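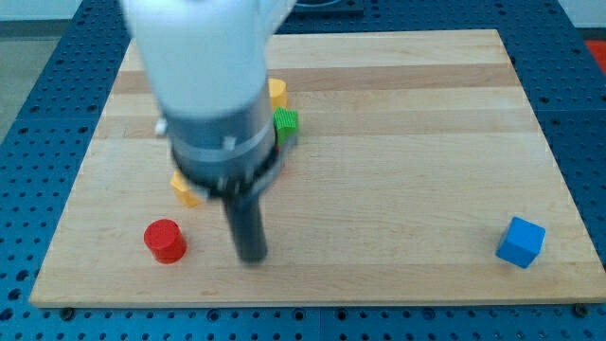
Tips I Brought Home from the Robot Open Day

My neighbour talked me into the open day at the Drullbridge workshops on Saturday, and I went mostly for the sausage sizzle. I ended up standing at the robot arm demonstration for the best part of an hour (my tea went stone cold) and came home with a head full of ideas for my own bench in the garage. A few of them are worth passing on.

Screw your work board down. The arm was working over a striped timber board with toy blocks on it, and the board was fixed to the table with screws near its front corners. Mine has been sliding about on a bit of old towel for years! Two countersunk screws and it hasn't budged. Sink the heads well below the surface if you're going to run a plane or a chisel anywhere near them.

Think about holes. Their table top was blue metal, punched all over in a neat grid, and I was quite envious. You can do a humble version with a sheet of pegboard screwed over a solid backing, or drill your own in an offcut of ply. I marked mine out at 40 mm centres and it took about 72 holes, a podcast and a half, and one blunt bit.

Leave room around things. The blue cube had a great stretch of bare wood to itself, and I thought of my kitchen bench, where I can't put down a chopping board without shifting the toaster. I've since moved the toaster, the bread bin and the fruit bowl, and what a difference it makes to rolling out pastry.

Use colour for sorting. Red, yellow, green and blue blocks are easy to tell apart at a glance, so I've put dabs of leftover enamel on my screw jars: red for timber, blue for metal, yellow for plaster. Green is odds and ends, and is already the fullest.

Oil your board while you're at it. Warm the mineral oil in a jug of hot water, rub it along the grain with an old hanky, leave it overnight and wipe off whatever hasn't soaked in.

The Witley shed has its open day in August, and I'll be taking a thermos.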